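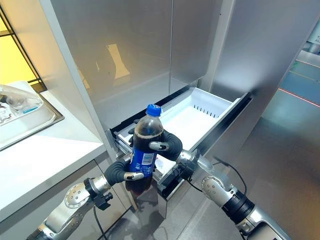

The shared kitchen at the Cenell community building has its big refrigerator back in service, and the folks who use it could hardly be happier. After nearly the whole of August with drinks piled up in coolers along the hallway, the stainless steel unit was repaired, given a good scrub inside and out, and is now being stocked again ahead of the neighborhood supper, which is expected to bring in almost 200 people.

İlker Başaran, who looks after the kitchen schedule, said the pull-out drawer at the bottom had been the main trouble. It had stopped sliding the way it should, and people had gotten into the habit of leaving it alone and cramming everything onto the shelves upstairs.

"You'd open the door and something would roll at you," he said, laughing. "I've caught more soda bottles this summer than I ever caught baseballs as a boy."

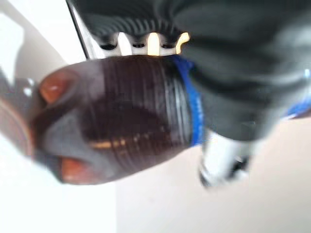
The bigger plastic bottles of cola are the awkward ones, he added, and he would like to see them put away with the caps screwed down tight, please, however late in the evening it happens to be.

Tamás Balogh, who has cooked at the supper for 5 years, is planning two kinds of stew and a great deal of bread. He has asked that anyone bringing cold drinks drop them off before noon, by the side door on Sadowski Street, so they have time to chill before the tables go out.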